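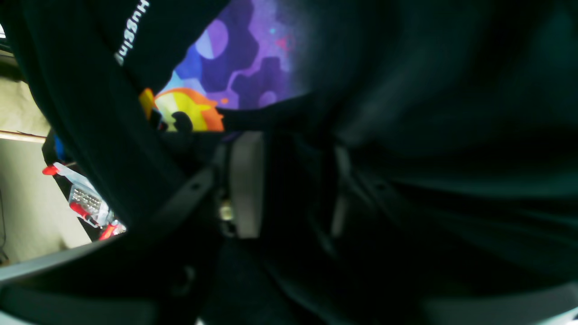
*Printed fabric in violet and blue, among the dark garments.*

# Notes on the Autumn Review of Clothing

5th November

The twice-yearly review of the household wardrobe has been completed, and the results are recorded below for the benefit of those readers who follow this journal for its domestic entries. The previous review took place in April. It was carried out in haste, and several of its decisions have now been reversed.

The present review covered all upper-body garments kept in the bedroom and in the hall closet. Coats were excluded, as were garments reserved for gardening. The total came to 108 items, against 93 in April. An increase of this size was not planned. Most of it can be traced to event shirts, which are accepted readily, worn seldom, and discarded almost never.

## The Difficulty with Dark Clothing

It has been the policy of this household for many years to purchase dark clothing. Dark clothing is practical, it may be worn on most occasions, and it forgives a good deal at the table. The policy has one serious drawback, which becomes plain whenever the garments are heaped together for sorting. One black sleeve resembles another. A navy sweater and a charcoal sweater cannot be told apart under the bedroom lamp, and a garment may be folded and shelved under the wrong heading without anyone noticing until the morning it is needed.

For this reason the printed garments are of more use than their numbers suggest. A sleeve with white block lettering, of which "HugGin" is legible in the photograph, can be assigned to its proper pile at once. The same is true of the violet and periwinkle print beside it, with its rounded shapes and its yellow figure outlined in orange. Neither could be mistaken for anything else in the closet. The author was formerly opposed to lettering on sleeves and now holds a more moderate view.

## Procedure

Garments were sorted in the following order:

1. Plain dark garments, long sleeves
2. Plain dark garments, short sleeves
3. Garments with lettering
4. Garments with pictorial prints
5. Everything else, including the green cardigan

Sorting by color was attempted in April and abandoned. It produced one very large pile and several very small ones, and the large pile was no easier to manage than the unsorted closet had been. Sorting by sleeve length and by print is slower at the start but yields piles of a sensible height.

Each garment was turned right side out before being assigned. This step was omitted in April, and a number of printed shirts were consequently filed as plain. Pockets were also checked. The contents consisted of receipts, one bus transfer, and a button belonging to a shirt that was given away last year. The button has been kept.

## Folding

Two folding methods were considered. The first is the flat fold, in which the sleeves are brought behind the body of the garment and the whole is folded into thirds from the hem. The second is the upright fold, which produces a small packet that stands on its edge in a drawer.

The upright fold was adopted for T-shirts. Its chief advantage is that a portion of the print can be left facing upward, so that the garment may be identified without disturbing its neighbors. Some attention is required here. A print folded through its center is often unrecognizable, and it is preferable to choose a distinctive corner and fold toward it. Where the lettering runs along a sleeve, the sleeve should be folded last and laid across the top.

The flat fold was retained for sweaters and hooded garments. Hooded garments do not stand on edge, whatever the drawer manufacturers may claim. The hood is laid down over the folded body and the drawstrings are tucked inside it.

## Storage

The T-shirts now occupy both drawers of the Tondley chest. The upper drawer runs smoothly. The lower drawer continues to catch on its left side, as it has done from the day it was delivered, and must be lifted slightly when it is closed. Candle wax was applied to the runner with modest results.

Sweaters have been placed on the closet shelf between a pair of Hostov shelf dividers. These are plain metal and were inexpensive. The pile on the left leans less than it did.

Garments of sentimental value that are no longer worn have been moved to a lidded box beneath the bed. The box was full by the end of the review, and a second will not be provided. Should a further garment qualify in the spring, one of the present occupants will have to leave.

## Disposals

Fifteen garments were set aside for donation, which returns the total to the April figure of 93. They have been washed, folded, and bagged, and will be taken to the collection point on Turkness Road along with the surplus hangers. Two garments were judged unsuitable for donation and were to have been cut into cleaning cloths. On reflection, one was reprieved and sent to the gardening shelf, and a worn gray undershirt from outside the review took its place.

The MacDonald plaid shirt was considered for disposal for the third consecutive time and was once again retained. The collar is frayed and the second button does not match the others. A matching button will be sought before April, and the green cardigan, which still belongs to no category, will be examined for moth damage at the same time.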